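3.2 Work surface and glare

All sorting was carried out at one table in the Wakemberg room. The table has a light wooden top, and its surface was left uncovered throughout. An earlier round of trials, reported by Ferri in an internal note, had used a gray felt mat; participants tended to drag knitted items across the mat instead of lifting them, and the cuffs rolled. We therefore returned to the bare top, accepting some loss of contrast for pale items.

The finish of the top is reflective enough to matter. Under the room lighting, the grain can be read clearly in one part of the surface and is nearly lost in another, where the reflection turns the wood almost white (Figure 2). Light-colored knitwear placed in such an area is harder to separate from its background by eye, and coders were told to record the outline of an item only where the edge could be followed without guessing. 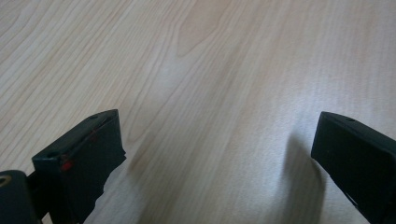 Figure 2. Surface of the table top. The arched grain pattern remains distinct, while the grain toward the center-right is softened by reflected light.

The grain itself was of some use. Its darker arches gave the coders a fixed landmark against which the position of an item could be noted. Where no landmark was in view, position was recorded relative to the nearest edge of the table and marked as approximate. Lighting was not changed between sessions.

3.3 Items and containers

The items were knitted gloves, supplied by Nenico in several colors. Gloves were chosen over socks and dishcloths for two reasons. They have a clear orientation, with fingers at one end and a cuff at the other, so that "laid straight" can be judged consistently. They also hold a crumpled shape when dropped, which makes the difference between a placed glove and a discarded one easy to see.

One plastic tub from Drostunico served as the container. Participants were free to choose where on the table the tub stood. No instruction was given about the order of the gloves or the spacing between them — only that gloves of one color should be kept together and that each should lie flat before the next was handled.

Figure 3 shows a layout typical of the flat condition. Two light blue gloves lie side by side to the right of the tub, with the fingers pointing away from the near edge of the table, and a pale yellow-green glove is in the tub. The participant's right hand is at the second blue glove, near the cuff.

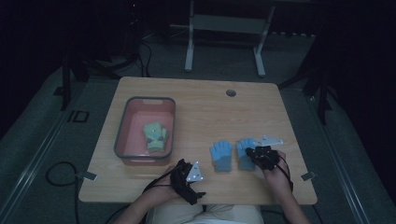

Figure 3. Flat condition, participant seated. Blue gloves laid out on the table; yellow-green glove in the tub.

3.4 Coding of placement

Each glove was given a placement code once the hand had moved clear of it. A glove was coded as straight if the cuff and the middle finger could be joined by a line that did not leave the fabric, and as spread if, in addition, all fingers were separated. Gloves lying in the tub were coded only as in the container, whatever their shape, as the walls hide too much of the fabric for a finer judgment.

Two coders worked independently, following the scheme of Gounder with the category "folded" removed. They agreed on 91 percent of placements. Most of the disagreements concerned the thumb, which in a soft knit often lies partly under the palm, and eight gloves were set aside after discussion because no code could be settled. The coding sheet was closed on December 22, 2019, and a correction to the cuff criterion was entered in January, before any of the comparisons in Section 4 were run.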